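Olldale Robotics Workshop
Minutes of the safety meeting on the cable sorting station
Held on 26 February 2023 in the small meeting room

Present: Esther Urio (chair), the station operator, the second operator, the software engineer, the mechanical technician, the safety representative. One engineer from Mfaume joined by telephone for items 3 and 4.
Apologies: the purchasing officer.

1. Minutes of the previous meeting

The minutes were read and accepted with one correction. In the item on the spare fingers it was written that the fingers were delivered. They were ordered but not delivered. The technician will inform when they arrive.

2. Report of the event

The operator reported what happened at the station during the cable task of the Trarnden project. In this task the right arm takes a power cable from the full cardboard box, and the cable is then laid in the other box. The arms are guided by the operator, who sits at the control desk and watches the camera views.

The operator had closed the right gripper on one cable and started to lift. The cable was caught under other cables and did not come free. The operator felt no resistance at the desk and continued to lift. The whole box was pulled up with the cables and turned over towards the left arm. At this moment the arm should have stopped by its own force limit, but it continued to move. The operator pressed the emergency stop and both arms stopped.

Nobody was hurt. The second operator was standing beside the table when it happened, and had one hand near the box to straighten it before the next attempt. She stepped back in time. The meeting agreed that this is the serious part of the event and that it must be recorded as a near miss, even if there was no injury and little damage. 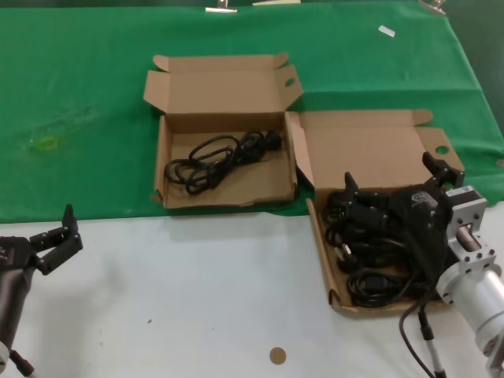
Esther Urio asked if the force limit had failed before. The software engineer said that he had looked through the log of the station and found 16 warnings of the right wrist sensor in the same week. Each warning disappeared after a short time and the arm continued to work, so no one stopped the station for it. The warnings were shown only in the log window, which is usually hidden behind the camera views. The operator confirmed that he did not see any of them.

The safety representative asked that it be written in the minutes that the operator acted correctly and quickly.

3. Cause of the fault

The technician had opened the cover of the right wrist connector. He found that one pin was not fully seated, and when the connector was moved by hand the sensor signal went away and came back. He thinks that the cable of the wrist is pulled a little each time the arm reaches far forward to the box, but he is not able to say when the pin became loose.

The engineer from Mfaume explained how the Pramex controller works in such a case. If the sensor signal is missing, the controller keeps the last good value and waits. Only after 500 milliseconds without signal it gives a stop. If the signal returns before this time, even for one moment, the waiting starts again from zero. With a loose pin the signal can come and go many times, and the controller can go on with an old value for much longer than it was intended. The force limit was then comparing with a value that was not true any more.

Esther Urio asked if this is a fault of the controller. The engineer from Mfaume answered that it is a setting, and that the waiting time was chosen at installation to avoid false stops. He agreed that it is too long for a station where people come close to the table. The software engineer did not agree completely. In his opinion no waiting time is good if the counter can start again without any limit, and he asked for a change in the program also. There was a discussion on this point. It was decided to ask for both things. 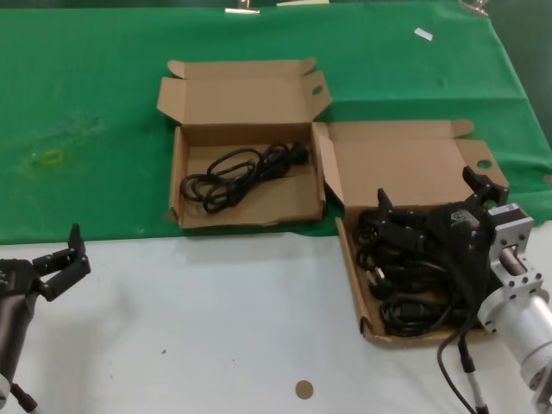

Fig. 1. Cable task: right gripper over the cables in the full box, left gripper open.

4. Trial after the repair

The technician has cleaned the connector, seated the pin again and fixed the wrist cable with a new clamp. After this the station was run with reduced speed, with the operator at the desk and no other person near the table. The right arm made 100 lifts from the full box. There was no warning of the wrist sensor in the log.

The technician said that this is a good result, but it does not prove that the connector will stay in order for a long time. He would like to replace the complete wrist cable. The engineer from Mfaume said that a new cable can be sent in March. Until then the connector must be checked by hand every morning before the arms are switched on.

The force limit was also tested on purpose, by holding the cables down with a weight. The arm stopped each time. The box moved a little on the table in these tests, and the second operator suggested that the box should be held in place. The present way, with the box standing free partly on the green cloth and partly on the white surface, is not stable. The technician will make a simple holder. It must not be higher than the front wall of the box, otherwise the fingers will touch it.

5. Rules for persons near the station

The safety representative reminded that the written rule already says that nobody puts a hand over the table when the arms are on. In daily work this rule is not followed, as the operators find it slow to switch off the arms each time a box must be straightened. The second operator said openly that she has done it many times and that others do it too.

It was agreed that the rule stays as it is. To make it easier to follow, the software engineer will add a pause button at the table side, so the person who arranges the boxes can stop both arms without going to the desk. The button does not replace the emergency stop.

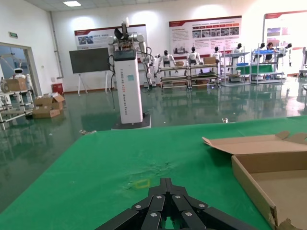 Fig. 2. View from the wrist camera, with the open box at the right and the room behind the table.

There was a question about visitors who walk through the room to see the other robots and the posters. At present there is no line on the floor which shows how close a visitor can come. The safety representative proposed a distance of 2 metres from the table. This was accepted. The tape should be of a colour which is easy to see on the green floor.

6. Actions

Replace the wrist cable of the right arm when it is received: technician.
Check of the connector every morning, signed in the station book: operator on duty.
Written request to Mfaume for a shorter waiting time and for a limit to the restart of the counter: Esther Urio.
Sensor warnings to be shown in front of the camera views, with a sound: software engineer.
Pause button at the table side: software engineer.
Holder for the boxes: technician.
Tape on the floor: safety representative.
Near miss form: safety representative, together with both operators.

The station can be used at reduced speed from today. Normal speed is not allowed before the Mfaume answer is received and discussed.

7. Other matters

The operator asked if the left wrist connector was opened also. It was not. The technician will do it this week and inform the others by e-mail.

The next meeting will be in March. Esther Urio will send the day.

Minutes written by the second operator, checked by E. Urio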